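## 4. Trying It Out in the Shared Workshop

I'll skip the wiring saga from Section 3 and get to the fun part - the basket runs we did at the Lirncombe workshop in July. 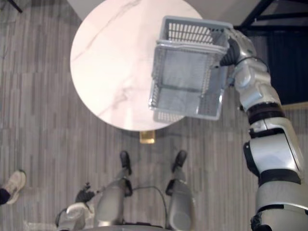 **Figure 3.** Basket held over the round marble-patterned table by the rim, right arm only. The left hand is free.

### 4.1 Holding the basket by one corner

I picked a slotted plastic basket for these runs, and I'm so glad I did! It's light, it bends a little, and the rim gives the fingers something to clamp onto. The catch is that a corner grip lets the whole thing tip (you can see the tilt in Figure 3), so I scored tilt separately from drops.

We ran 411 lifts in all. The first 300 used the stock grip settings from the Clurkitz controller, and the rest used my own, which squeeze a bit harder and wait 400 ms before the arm starts to rise. That wait felt silly when I typed it in, but drops went down to 30 over the whole set, and most of those came early.

The Krawczyk wrist bracket did loosen twice - I've switched to thread lock and haven't touched it again. Joint logs went through Onbridge, same as in Section 3.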